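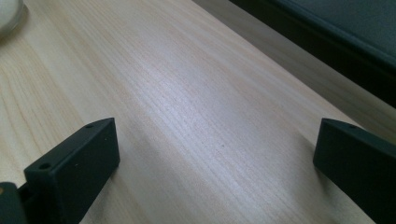
PART TWO: TEACHING BY SHOWING

Chapter 8
Gathering Examples by Hand

If you have worked through the first part of this book in order, you will by now have a fair idea of what a learning system does with its examples once it has them. We have been rather free with the phrase "given a set of demonstrations", as though demonstrations came in a box from the stationer's, and it is time to own up and ask where they come from. Somebody has to stand at a table and make them, one after another, and the way that person works will leave its mark on everything the system later does.

The tool we shall use throughout this chapter is the hand-held gripper, with two fingers at the front and a camera looking out over them. You hold it much as you would hold a pair of kitchen tongs, and you do the job yourself: pick up the cup, move the spoon, fold the cloth. The camera records the view from just behind the fingers, so the learner is given the task from very nearly the same place a robot's own wrist camera would give it. Look at the opening photograph again with that in mind. Two dark fingertips, a good deal of pale wood between them, the curve of something white at the far left corner. A learner has only views like this to go on, and it must make what sense it can of the grain, the soft shadows under the fingers and the bright patch where the light falls.

That bright patch deserves more of your attention than you might think. When the Skalstead course was first taught, our students gathered 2000 demonstrations over a single February, all at the same table and all under the same lamp, and were very proud of them (so were we!). The trained arm did nicely until it was moved to the Hesico workshop across the road, where the windows face the other way, and there it dithered over an ordinary saucer like a guest unsure which chair to take. We come back to that episode in Section 8.3, with the students' own notes on what they changed for the second round.

You will need very little for the exercises. A gripper, a table you don't mind scratching, and up to 5 household objects will see you through to the end of the chapter. Do please try the first exercise before reading Section 8.1, even if it feels clumsy. Most people close the fingers too soon on their early attempts, or swing the tool about so quickly that the recording is a smear, and it is much pleasanter to read about these faults when you have already met them in your own work.

One word on terms. We call a single recording, from the moment the tool begins to move until the task is done or given up, an episode. Some older handouts say "take" or "trial", and the Zanura worksheets at the back of the book use both, but they mean the same thing.

8.1 Before you press record

Begin by deciding what counts as finished. It sounds a small matter, and yet two people asked to "put the cup by the plate" will stop at quite different moments, one when the cup touches the table and the other when the hand has drawn well back. Write your rule on a card and keep it where you can see it while you work.

Contact the Skalstead course office | © Skalstead Course Books | Back to top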